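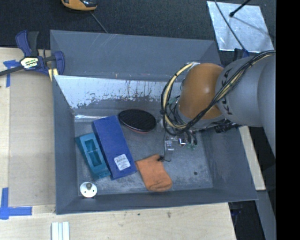
Storage Bin and Tote Inspection Checklist, With Comments

16/04/2022
By Hadiza Eze

Search this site Enter keyword Go

We rewrote this list in February after the stockroom at Leltidside changed over from cardboard to reusable bins. It covers open-top bins and totes kept on shelves, on carts or on the floor. It does not cover lidded chemical containers, which have their own sheet. Copy it, cross out what you don't need, and put your initials next to each line.

Before you start

1. Empty the bin completely. Small items slide into the corners and hide damage.
2. Wipe the inside with a dry cloth. Use a damp one only if there is grit stuck down.
3. Put on cut-resistant gloves. Run a gloved hand along an edge, never a bare one.
4. Write down the bin number. If the label is gone, give the bin a new number and note it on the sheet.

Walls and rim

5. Look at each wall from the inside and then from the outside.
Comment: Scratches and worn paint on a wall are normal. Record them the first time and move on. What we want to know is whether the area has grown by the next inspection.

6. Check for paint that lifts when you rub it.
Comment: Loose flakes end up in the stock. If flakes come off on the glove, the bin goes to the repair shelf. Paint that has chipped but is tight at the edges can stay in use for dry boxed goods. It can't be used for anything packed open.

7. Check the rim all the way around for burrs, splits and bent sections.
Comment: Any split longer than a thumbnail is a fail. Do not tape it.

8. Set the bin on a flat floor and push down on each corner.
Comment: A slight rock is acceptable on the bottom shelf. Above shoulder height it is a fail.

Floor of the bin

9. Look for scuffs, stains and dents.
Comment: Scuffs pass. For a stain, press a white cloth on it. If the cloth picks anything up, clean the bin and check again the next day.

10. Check for holes. Hold the bin up to a light if it is small enough to lift safely.
Comment: Larger bins can be checked from below on the rack. Two people for this one.

11. Feel for soft spots in plastic bins.
Comment: We had three of these last year, all from the row next to the heater. That row has been moved.

Labels and load

12. The maximum load label must be present and readable from the aisle.
Comment: Our Pallura bins are marked at 68 pounds. If you can't read the number, treat the bin as unlabeled and take it out of service until it has a new label.

13. Nothing may stick up past the rim when the bin is on a rack.
Comment: Long boxes are the usual problem. Lay them flat, on the diagonal if that is the only way they fit. If they still stick up, use a longer bin.

14. Heavy items go in first and toward the middle.

Shelf and aisle

15. Shelf clips seated on both sides.
16. No bin hanging over the front lip of the shelf.
17. Aisle clear to the full painted width.
Comment: Empty bins waiting for inspection count as an obstruction. Use the marked area by the Cleson door.

Results from the last round

Bins on the list: 1,895
Passed: 1,719
The rest are on the repair shelf or waiting for labels. Most of the failures were line 12. Rim splits came second.

Sign the sheet at the bottom and put it in the tray by the supervisor's desk. Sheets without a bin number will be sent back.

Comments

Fatima Buthelezi
Line 8 needs a note for bins with feet. Ours rock on one foot when the floor is uneven, and the bin itself is fine. I turn it a quarter and try again before failing it.

Hadiza Eze
Good point. I'll add the quarter turn to the next version.

dockside_m
What do you do about old labels under new ones? We have bins with two load numbers showing and people pick the one they like.

Hadiza Eze
Scrape the old one off completely before the new one goes on. If both are showing, go by the lower number until it's fixed.

R. Okafor
Using this at our place now. We split line 5 into inside and outside so there are two boxes to initial. People were skipping the outside.

stockroom2
Is there a version that fits on one page? Mine prints the signature line on a second sheet.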